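Projektbericht, Modul Umweltkommunikation
Verfasserin: Lụa Ông

3. Ergebnisse und Einordnung

Die Firma Gronach wirbt für ihren Trinkbrunnen Storkance mit dem Satz, ein einziges Gerät erspare einer Hochschule »bis zu 3.090 Einwegflaschen im Semester«. Ich wollte wissen, wie diese Zahl zustande kommt. Im Datenblatt steht dazu nichts. Auf meine Anfrage im April kam eine freundliche Mail mit demselben Datenblatt im Anhang.

Der Brunnen im Foyer des Gebäudes Pridbridge hat ein Zählwerk. Es zeigte am Ende des Messzeitraums 2.428 Füllungen an. Gronach setzt jede Füllung mit einer vermiedenen Flasche gleich, und genau da habe ich Zweifel. Wer vorher am Waschbecken gezapft hat, zapft jetzt eben am Brunnen. Von den 20 Personen, die ich befragt habe, gaben die meisten an, ihre Flasche schon immer mit Leitungswasser gefüllt zu haben. Die Stichprobe ist klein und im Foyer gezogen, also bei Leuten, die ohnehin am Brunnen standen. Ich halte sie trotzdem für aussagekräftiger als eine Zahl ohne Quelle.

Dazu kommt, dass das Zählwerk auch dann hochspringt, wenn jemand nur kurz drückt. Ich habe es selbst ausprobiert: drei Schlucke, drei Füllungen. Eine Mindestmenge ist offenbar nicht eingestellt.

Die Verkaufszahlen der Cafeteria Takács hätten geholfen. Bekommen habe ich nur eine mündliche Auskunft, nach der im Semester vor der Aufstellung 2.000 Flaschen Wasser verkauft wurden. Selbst wenn danach keine einzige mehr über die Theke gegangen wäre, läge die Ersparnis dort unter dem Zählerstand. Mitgebrachte Flaschen aus dem Supermarkt sind darin natürlich nicht enthalten.

Für den Folgebericht schlage ich vor, die Kassendaten schriftlich anzufordern und die Befragung vor der Mensa zu wiederholen. 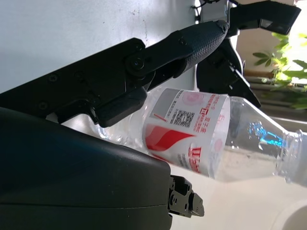
Bis dahin würde ich die Werbezahl im Nachhaltigkeitsbericht der Hochschule weglassen.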